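報道関係各位

2019年1月
株式会社ポスト(Posto)

移動式ロボットの「安全適合」表示について当社の考え方と、社内基準「Heta」の公開のお知らせ

株式会社ポストは、移動台車に腕を載せた作業用ロボットの導入・運用に関する社内基準「Heta」第1版を、本日より当社ウェブサイトで無償公開します。あわせて、販売資料や提案書で多用されている「安全規格適合」「柵なしで使えます」といった表示を、当社の提案書から3月以降すべて取り下げます。

基準の公開は、普通であれば前向きな話題としてお知らせするものかもしれません。しかし当社は、基準がもう一つ増えれば現場が安全になるとは考えていません。規格も指針も、すでに十分な厚さがあります。足りていないのは、書かれたことが床の上で守られているかどうかを、導入後に誰かが見に行く仕組みです。Hetaもそれを欠けば、棚に並ぶファイルが一冊増えるだけに終わります。

■公開の背景

当社は昨年、取引先の協力を得て、移動式ロボットに関する運用書類126件を読み直しました。リスクアセスメント、作業手順書、点検表、教育記録などです。このうち57件には、実際に使われている手先(ハンド)とは別の型のハンドを前提にした記述が残っていました。導入時の書類がそのまま写され、ハンドの交換後も更新されていなかったものです。書類上はいずれも「適合」でした。

腕や台車が単体で要求を満たしていることと、それらを組み合わせて特定の作業をさせたときに危なくないことは、別の話です。業界の人間なら誰でも知っているはずのことですが、提案の場ではこの区別がしばしば消えます。当社の過去の提案書も例外ではありませんでした。

ハンドの指先は、その典型です。腕の速度や力の制限は熱心に議論されるのに、指の関節の間隔、先端のパッドの材質、開ききったときの幅といった項目は、図面の隅に数字が一つあるだけで終わりがちです。人の手に最初に触れるのがどの部分かを考えれば、順序が逆だと言わざるをえません。

■Heta第1版の内容

Hetaは本文と点検表からなります。本文では、次の事項を定めました。

一 評価の単位は「製品」ではなく「作業」とする。同じ台車と腕であっても、ハンド、対象物、作業台、床のいずれかが変われば、評価をやり直す。

二 ハンドは開いた状態、閉じた状態、その途中のそれぞれについて、指と指の間、指の関節部、指と作業台の間の挟み込みを確認する。「開いているときは安全」という記述は認めない。

三 複数の移動式ロボットを同じ区画で動かす場合、各機の停止範囲に加え、二台が近づいたときに人の逃げ道が残るかを確認する。個々の機体の評価書を束ねただけのものは、区画の評価とはみなさない。

四 床を評価に含める。塗り床の種類、照明の映り込み、ケーブルや小型機器の置き場所を記録し、停止距離の測定は実際の床で行う。

五 通行者を想定に入れる。作業者の教育記録があることをもって、区画に入る人全員が教育を受けたことにはしない。

六 見直しの期限と担当者名を書く。「必要に応じて見直す」という文言は禁止する。

第六項について、社内ではかなりの反対がありました。期限を書けば、過ぎたときに違反になるからです。当社はそれでよいと判断しました。違反になりえない決まりは、点検のしようがありません。

■試行の結果と、その読み方

Hetaの草案は、協力企業である石田(Ishida)の試験区画と、当社の開発区画「Parnus」で試行しました。対象としたのは、二本指のハンドを付けた腕による作業台上の取り出し・載せ替えです。試行中の動作回数は両区画の合計で3,000回、そのうち人が近くにいる条件での動作が1,000回です。

この間、人がけがをする事故はありませんでした。ただし、この数字を安全の証明として引用することはお控えください。1,000回という回数は、まれにしか起こらない事故について何かを言うには少なすぎます。試行に立ち会う人間は普段より注意深くなりますし、機械の側も調整したばかりの状態です。当社自身、過去の資料で似たような回数を「実績」として掲げたことがあり、今となっては適切でなかったと考えています。

試行で得られた有用な情報は、むしろ手順の側にありました。点検表の初稿では、作業台の端とハンドの関係を確認する欄が「周辺機器」の項に一行あるだけでした。試行担当者の記入を照合したところ、同じ台、同じハンドを見ているのに判定が割れました。欄の文言があいまいで、指が台の手前にあるときのことを問うているのか、台の上にあるときのことを問うているのか、読み手によって解釈が違っていたためです。第1版ではこの欄を二つに分けました。
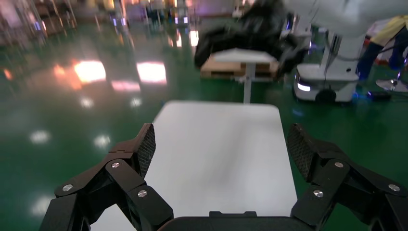

草案を読んだ鎌田健太氏からは、点検表を細かくすればするほど、現場は欄を埋めることに集中して機械を見なくなるのではないか、という指摘が寄せられました。欄を二つに分けたところで、忙しい朝には二つとも丸が付くだけであり、それなら一つのまま、判定が割れた理由を話し合わせたほうがまだましだ、とのことです。

当社はこの指摘に十分な反論を持っていません。欄を分けた結果、判定のばらつきは減りましたが、ばらつきが減ったことと正しく見ていることは同じではありません。そこで第1版では、点検表とは別に、月に一度、二人の担当者が同じ区画を別々に点検し、食い違った項目だけを話し合う手順を加えました。食い違いが一つも出ない月が続いた場合は、点検が形だけになっていることを疑う、と本文に明記しています。これで足りるかどうかは、まだわかりません。

■「適合」表示の取り下げについて

3月以降、当社の提案書には「安全規格適合」の語を単独では記載しません。代わりに、どの規格のどの要求について、誰が、どの構成で、いつ確認したかを表にして添付します。確認していない項目は「未確認」と書きます。空欄や横線は使いません。

この変更により、当社の提案書は他社のものより見劣りする可能性があります。営業部門からは、「未確認」の文字が並んだ書類を出して受注できるのか、という率直な意見が出ています。当社としても、受注に影響がないとは申し上げられません。

お客様にお願いしたいのは、他社の提案書に「適合」とだけ書かれていた場合に、当社の表と同じ項目を先方にも尋ねていただくことです。すぐに答えが返ってくるなら、その提案は信頼に足るものだと思います。

なお、「柵なしで使えます」という表現も取り下げます。柵が要るかどうかは、評価をした後に決まることです。評価の前に販売資料が結論を出しているのは、当社の資料も含めて、おかしなことでした。

■上田千春(Hetaとりまとめ担当)のコメント

「基準を作る仕事をしていると、文書が完成したときに何かが安全になったような気がしてきます。私もそうでした。書類の読み直しで57件の食い違いが出たとき、最初に思ったのは、手順書の書式を統一すれば防げた、ということでした。後になって、書式が統一されていたら食い違いに気づくのがもっと遅れただろうと思い直しました。Hetaを採用してくださる会社には、うまくいかなかった項目をぜひ知らせていただきたいと思います。ほめ言葉は結構です。」

■第三者による確認について

Hetaは当社の社内基準であり、公的な認証ではありません。採用しても、法令や既存の規格に基づく義務が免除されることはなく、認証マークの発行も行いません。マークを求める声は試行の段階からいただいていますが、マークを付けた時点で中身を読む人が減ることを懸念しています。

第1版の本文は、大島佳奈子氏とロック・クオン(Lộc Khương)氏に査読を依頼しました。両氏の意見のうち採用しなかったものについても、理由を付けて本文と同じページに掲載しています。とりわけ、第三項の「人の逃げ道」を寸法で定めるべきだという意見は、両氏が一致して強く主張されたものです。当社は、寸法だけが独り歩きすることを恐れて見送りましたが、定めないことで基準が甘くなるという批判は当たっており、次の版で改めて検討します。

■今後の予定

3月に、採用を検討する企業向けの説明会を開きます。説明会では、試行で実際に記入した点検表を、誤記や訂正の跡も含めて配布します。ロボットの実演は予定していません。

第2版の公開時期は未定です。

■本件に関するお問い合わせ先

株式会社ポスト 広報担当 林ひなた
お問い合わせは当社ウェブサイトの専用フォームよりお願いいたします。Heta本文の転載は自由ですが、一部のみを引用する場合は、版の番号を併記してください。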